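News > Product announcements > Handling and automation

Reading time: 2 minutes

Jirex publishes results of hand-held gripper comparison

Jirex has completed a comparison of two finger designs for its hand-held gripper tool, carried out with component supplier Lokico. The work covered 272 trial picks of thin parts, including short lengths of wire, from shallow plastic trays.

Both designs use block-shaped fingers with flat inner faces. The Lokico pad is the softer of the two and was supplied in November. Each pair was fitted to the same gripper body, and the opening width was left unchanged between runs.

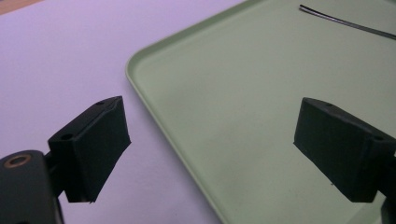
Why was wire chosen for the comparison?

Wire lies close to the tray floor and gives a flat finger very little to hold, so differences in pad stiffness show up early.

The softer pad completed over 70 per cent of picks at the first attempt. The harder pad scored lower on wire but held its position better on rigid parts. Operators took a break after every 5 trays, and finger alignment was checked before work resumed.

"The lower edge of the finger matters more than we had assumed," said Rasmus Kairys, test engineer at Jirex. "We will repeat the wire runs with a thinner edge before fixing the design."

Jocelyn Landry of Lokico said the softer pad would stay in limited supply until wear testing was finished.

Trial records and mounting drawings are available to existing customers on request from the Jirex applications desk.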